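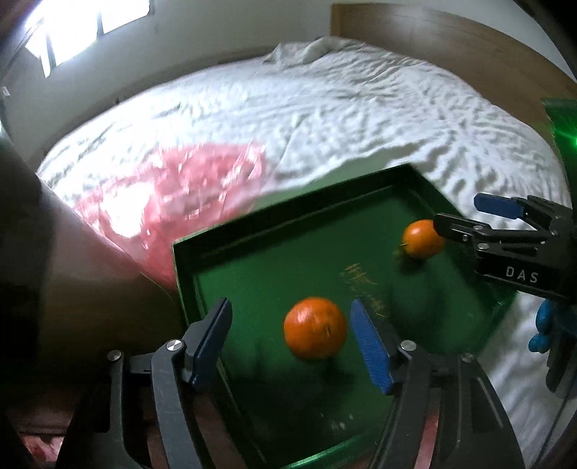

Two oranges in a green tray, on the bed.

I have a grudge against the tray. I mean the shallow kind, in a cheerful color, that is supposed to make eating in bed a civilized thing to do. Every winter somebody writes another piece about slow mornings, and every winter the tray is in it, sitting on a white sheet with fruit on it, and I am asked to believe that this is how people rest.

I have tried. I bought my first one in April, a Lalell, because the shop had it propped against a pile of pillows and I was tired. My second came from Polov and had higher sides. Between them they cost more than the nightstand, and the nightstand has never once tipped over.

The trouble is the bed. A mattress is built to give way under weight, and a tray needs something that won't. Put one down next to your hip and it leans toward you. Move your knee and it leans the other way. Flat things like toast can live with this. An orange can't. An orange is a ball, and a tray with low walls is a very small bowling alley. I have lost oranges down the gap by the wall, and under the covers, where I found one with my foot.

Then there is the question of what you do with an orange once you have it. The slow morning people go quiet on this. You need somewhere for the peel, somewhere for the seeds, and a way to clean your hands that isn't the sheet. White sheets are the worst possible choice here, and white sheets are what everybody recommends. The Jilirus catalog gives two full pages to breakfast in bed, 316 and the one facing it, and I did not find a napkin on either. There is a linen spray on page 311. I suppose that comes later.

A neighbor on Park tells me I'm being sour, that the tray is there for the feeling and I should stop treating it like equipment. Maybe so. But I notice that the feeling always seems to belong to the person who didn't carry the tray in and won't be changing the bed. In my house those jobs are both mine. I have washed the same fitted sheet enough times to know that juice dries to a faint yellow ring and that the ring comes back after the first wash.

I'll grant a few things. A tray is good for being sick in bed, when you aren't moving much and tea would otherwise go on the floor. It's good for carrying, too. Mine now holds mail, and it does that well. Green is a nice color next to an orange, I can't argue with that, and if all you want is to look at the fruit then two oranges on a bed will do it as well as anything.

What I don't accept is the 400 thread count sermon that comes with it. People who eat at a table aren't rushing. The table is flat, the chair is the right height, and there's a trash can within reach. I can sit there for 50 minutes over one orange if I feel like it, and I sometimes do, with the peel in a heap on a saucer and the radio on low.

The Lalell is still in the closet, if anyone wants it. The Polov I'm keeping for the mail.

Last updated: 26th December

Contact | Copyright, all rights reserved | Back to top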